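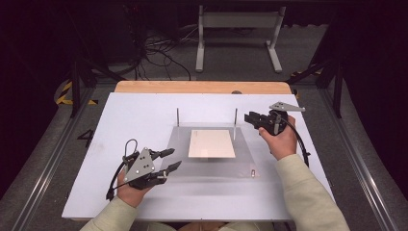

1/ Docking stations and two monitors: what I learned in October

I replaced the dock on my desk this month. The old one was a Wikberg, bought used. It ran one screen fine and dropped the second one every 45 minutes or so. Posting my notes in case they help someone.

2/ First thing to check is the port on your laptop. A USB-C port can charge and move files and still not carry video. Mine has two of them and only the left one does. The manual had it on page 32, in a table.

3/ Second thing is the cable. I was using a 6-foot charging cable I had in a drawer. It fit, and the dock powered up, but the second monitor stayed at a low resolution. Swapped it for the short one that came in the box and got the full setting back.

4/ The new dock is a Plukier. It has 4 USB ports, two HDMI, network, and a headphone jack on the front. Power brick is large. It sits on the floor behind my desk.

5/ Paula Marinescu asked if it wakes the monitors after sleep. Yes on the right one. The left one needs a key press and then a few seconds. A firmware update is listed on the support page, and I haven't run it yet.

6/ Mac users, read the specs before you buy. Some docks show the same picture on both screens with a Mac and two separate ones with Windows. Mitali Abeysekara returned a Rutby over this. The box only said "dual display."

7/ Old dock is going to my brother, who has one monitor. I kept its HDMI cable.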